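Gurkadden members to vote again on stadium lease

Members of football club SV Gurkadden will vote a second time on the lease of their home ground after the first ballot was declared void on Tuesday.

The original vote ended 353 to 152 in favor of handing the 3,000-seat ground to the property company Diltano. The club's election board found that the invitation had gone out too late under the bylaws, which require 8 days' notice.

Diltano wants to run the stadium and rent it back to the club each season. Opponents say the club would lose its say over ticket prices and training times. 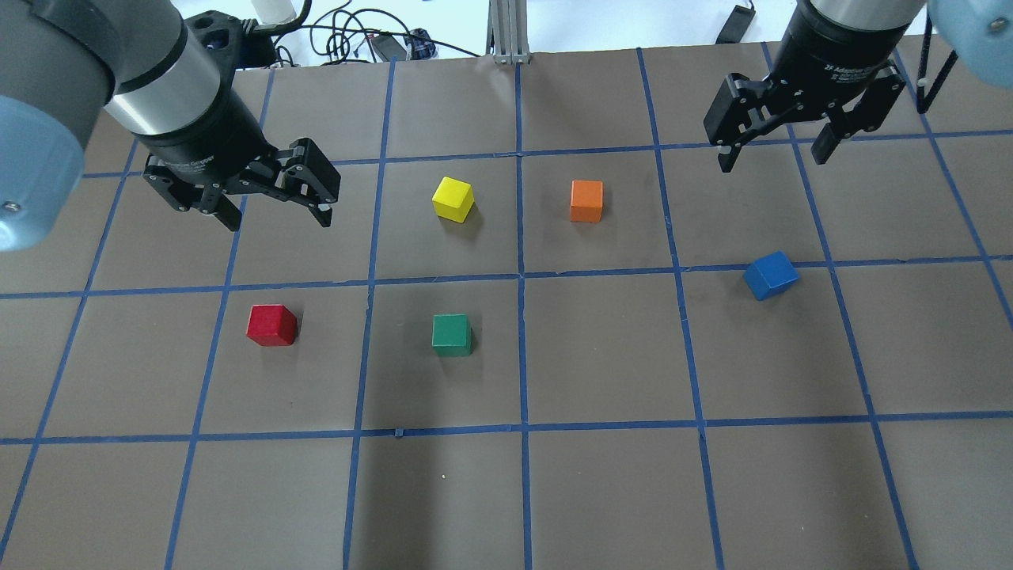

Photo: Zitell

League rival Brito signed a similar deal with the company last year – with a clause that lets the club buy back its ground. Gurkadden's draft contract has no such clause.

The new meeting is planned for June. Diltano said its offer stands until then.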